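Housekeeping Skills, Unit 4: making up the bed (handout)
Pralbridge Adult Learning, notes typed up 13 April 2020
Reading time: 2 minutes

Bring this to the practical. Siu sheet set again, same as last time, the one with the deep elastic.

Order of work
- strip right down, pillows on a chair, never the floor
- fitted sheet first. Far corners, then near. Pull flat from the foot end
- top layer of sheet hangs over the foot, smooth with the forearm
- duvet on, shake from the foot, then fold back at the head
- pillows last

Thread count: 300 is fine for guest rooms. 410 feels nicer but creases more and takes longer to iron. Wash cotton at 60 if the label alows it.

Upholstered headboards: soft brush down the seams before any clean linen comes near. Padded panels hold dust in the joins, worse than you'd think. No spray. Side rail too if it's covered in fabric.
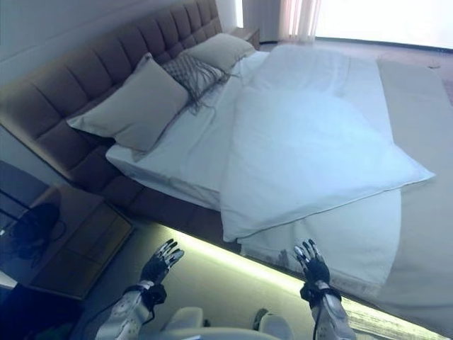
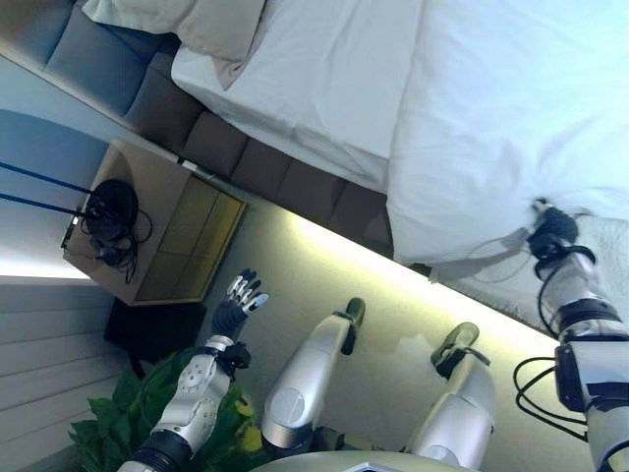
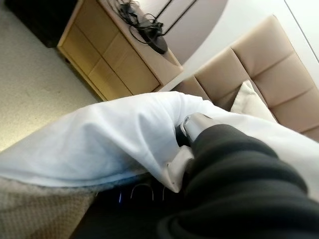
Padded headboard, white bedding, pillows at the head end.

Pillows: hold the case by the edge, shake the pillow down into the corners, fold the loose flap in. Large ones upright against the headboard, cushions in front. Fringed or knitted cushions - lift them, don't drag, they snag on everything. Check fringe is lying flat.

Bedside: guest's things stay where they are. Headphones, chargers, leads. Dust round them, do not coil the cable up for them. Wipe wooden tops with the grain, damp cloth then dry one.

Marks on sheets: check the foot end in daylight. Any mark at all, change it. Grey marks low down are usually shoes or the trolley.

Marking: 100 for the practical, pass is 60. Best last September was 87, lost most of it on corners.

Next wek: blankets and throws, read the Hollum care sheet beforehand. Bring own cloths.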